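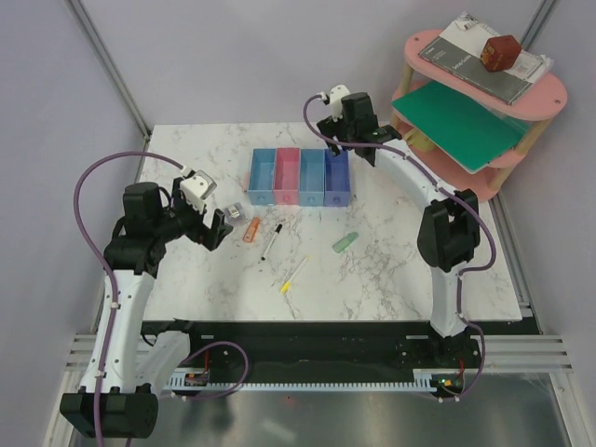
Drawer sorting, small stationery
Jul 18, 2019

Started again with the small stationery today. Last time I wrote too little, and when I came back to the notes I could not understand my own decisions. So I will write more, even if it is boring to read.

The question is still the same one. We have many small things which belong to nobody's desk in particular, and we have four open drawers in a row: light blue, pink, light blue again, and the dark blue at the right end. Which kind of thing goes to which color, and can a person who was not here guess it without asking me?

Tuulikki Kokkonen wants that we label the fronts. I am against it for the moment. The front face is small and the knob takes the middle of it, so a label must go to the side of the knob, and then it looks crooked. Also I would like to know first if the color alone is enough. If it fails, I will print the labels and she can say she told me.

Plan for the colors, version 2:

Left light blue - things that hold paper together. Clips, staples, small binder clips.
Pink - things that remove. Erasers, correction tape, the small sharpener.
Second light blue - refills. Pencil leads, ink cartridges, spare blades in their box.
Dark blue - everything that sticks. Tape rolls, glue, sticky notes.

The weak point is clear to me already. Two drawers have almost the same color, so "put it in the blue one" means three different places. In Abugri they had the same trouble with their trays, and they solved it by saying "next to pink, left" and "next to pink, right". It is long to say but people did not make mistakes with it. I could also change one of the two for a yellow one. Fesora sells the drawers as single pieces, but the yellow was out of stock when I looked, and they wrote that it comes back in October. I do not want to wait so long for one drawer.

About the table. I was worried that the marble pattern would be a problem, as the veins are gray and small gray things get lost on it. For the bigger items it does not matter. For a single staple or a short piece of lead it matters a lot, and I have decided that loose leads will not be used anymore. Only leads in their box, closed.
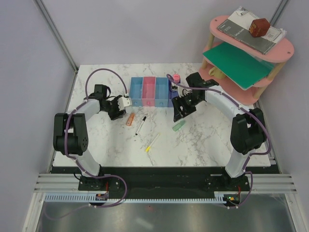
The drawers stand at the back with their long sides touching, and I want to keep it so. Before, I had a gap of two fingers between them and things fell into the gap all the time, mostly erasers. Without the gap the row also stays straight by itself. What I do not like is that the dark blue one is harder to see into than the others. A black clip on the bottom of it is nearly invisible. Maybe a piece of white paper on the bottom would help, cut to size. To try.

Cost, so that I do not search for it again: the whole stationery set from Kerkby was 54, without the drawers. It is more than I expected for such small things, but the erasers are good and do not leave crumbs. The clip box says 600 pieces on it. I did not check this and I will not.

Notes on the rules for sorting:

One thing, one place. If a thing could go in two drawers (the correction tape is the classic one, it removes and it also sticks), I decide by what a person wants to do with it. Somebody who takes correction tape wants to remove a mistake. So, pink.

Boxes stay closed when they go in. An open box gets emptied into the drawer sooner or later.

Pens do not belong in this set. They go to the cup on the other bench. I have written this also in the Ernilgate list, where someone had put pens under "refills", which I can understand but it is wrong.

Put the thing flat on the bottom, do not lean it on the wall of the drawer. Leaning things slide down and turn, and then the printed side is hidden.

Still open:

- White paper for the dark blue drawer, measure inside first.
- Ask Tuulikki if she has the old list with 11 items, I have only the newer one.
- The small shelf at the side. It has no rule at all now and so it will collect everything. I think it should be for the things that wait for a decision, and it should be cleared at the end of the day.
- Swap the left light blue for another color, if any of the other groups has one to spare.

I also looked at my handwriting from the first list and the word I read as "strips" is "staples". Corrected in the file.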